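Calley Baseball Club Reviews First Season of Pitch Tracking

The Calley Baseball Club, founded in 1876, completed its first full season with an electronic pitch tracking system in place at its home park. The club's director of operations met with the league office in May to discuss the results.

"We recorded 138 games at all levels, and we are satisfied with the quality of the data," the director said. "Our pitchers now receive a report within 30 minutes of leaving the mound."

The system was supplied by Neltel and is owned jointly by the club and the league.
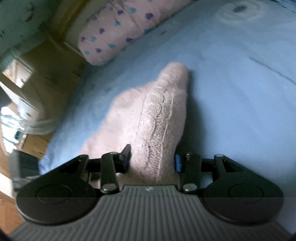
Calibration remains the main expense. The club checks its sensors before every home stand, and the director said that small errors at the mounting points matter more than the software does. "A bracket that shifts slightly can change a release point on paper," the director said. "We ask our staff to report it the same day."

The club has trained more than 20 coaches to read the reports. Youth players are tracked only with written consent from a parent, and their figures are not shared with other clubs.
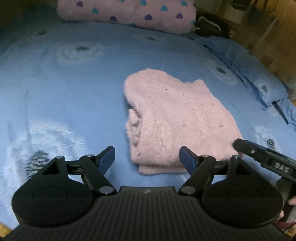
Plistivau has asked that the youth figures be shared across the league, arguing that smaller clubs cannot judge their own pitchers without a wider base for comparison.

The director said the request would be considered before next season. "Our first duty is to the families who signed the form," the director said.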